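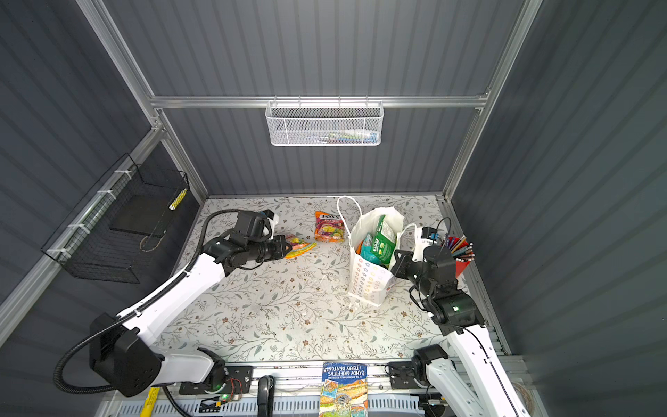 A two-arm cell set up for gift bag packing under the Onside code.

Onside publishes open code of practice for small robot cells

Gotholm, December. Onside has today released its first code of practice for two-arm robot cells that handle everyday goods, and we are delighted to see it out in the world! The code runs to 17 pages, is free to download and was written with partners at Endlow and Nyaga, who sent in 200 comments on the draft.

There are 7 rules. They cover walls and rails, cable routing, what may be left on the front rail, how arms share a work surface, and what an operator must write down after a stop.
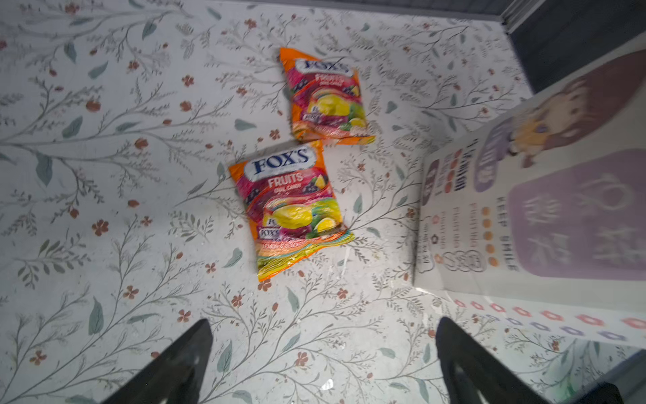 The rule that drew the most debate concerns soft packaging. Sweet bags crinkle and shine, and their printed fronts vary, so the code asks teams to log every grasp attempt, including the failed ones, and to report results on patterned surfaces as well as plain ones. Endlow has already logged 3,146 attempts this way and will share the full record with anyone who asks.

Comments on the next edition are open now through the Onside website. Workshops, schools and hobby builders are all very welcome to join in.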